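Can a Robot Do Your Chores Yet?

Robots build cars. Robots vacuum floors. So why do you still have to put away your own socks?

The short answer is that some chores are easy for a machine and some are very hard. The hard ones are often the ones that seem easy to you.

What machines already do well

A dishwasher is a kind of robot, in a way. You load it, push a button, and it does the same steps every time. A washing machine works like this too. Neither one has to look at anything or make many choices.

Machines like jobs that repeat. In a factory, a robot arm can pick up the same metal part all day long. The part is always the same shape and it is always in the same spot. If you moved the part a few inches, a simple robot arm would close its fingers on air.

Why laundry is hard

Think about a coffee mug. If you pick it up and set it down 100 times, it is the same shape every time. Now think about a pair of pants. Drop them on the bed and look at the shape they make. Pick them up, drop them again, and the shape is different.

Cloth bends, bunches, and slides. A sleeve can hide under the rest of a shirt. Dark clothes are extra tricky, as it can be hard to see where one fold stops and the next one starts. Before a robot can fold a shirt, it has to find the corners, the collar, and the front. You do this without thinking. You have had years of practice.

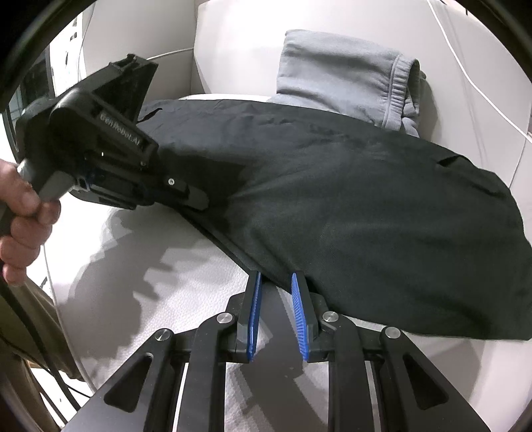

Fingers are another problem. Your hand has five of them, and the skin can feel if something is slipping. Many robot hands have only 2 fingers that open and close like tongs. With those, a robot has to pinch the cloth in just the right place. If it pinches too deep, it picks up two layers. If it doesn't pinch deep enough, it gets nothing.

How a robot learns to fold

One way is for a person to do the chore while holding grippers like the ones a robot has. Cameras record what happens. A computer studies the recordings, then tries to work out how a robot should move. It takes a lot of recordings, with many kinds of clothes in many kinds of piles.

The Poron is a test robot that learned this way. In a trial in June, it was given 46 towels to fold. It folded most of them, but it needed help with 8. Towels are the easy part of laundry, because they are flat rectangles. T-shirts come next, and fitted sheets are a long way off. (Many grown-ups can't fold those either.)

What about shops?

Shops have chores too. Someone has to fold sweaters, fill shelves, and put things back where they belong. A company called Tellix makes a robot that moves boxes from a cart to a shelf. It does fine when the boxes are stacked neatly. Soft bags of rice give it trouble, for the same reason pants do.

So, can they do it yet?

Some of it. A robot may be able to fold a towel slowly on a clear table. Walking into your room, finding a shirt under the bed, turning it right side out, and putting it in the correct drawer is much harder. Each step is a separate thing to learn.

Try this at home

Put on a pair of thick oven mitts and fold a T-shirt. Use only your thumb and the flat part of the mitt to pinch. Then try it again with one eye closed. Count how many times you drop the shirt or grab the wrong part.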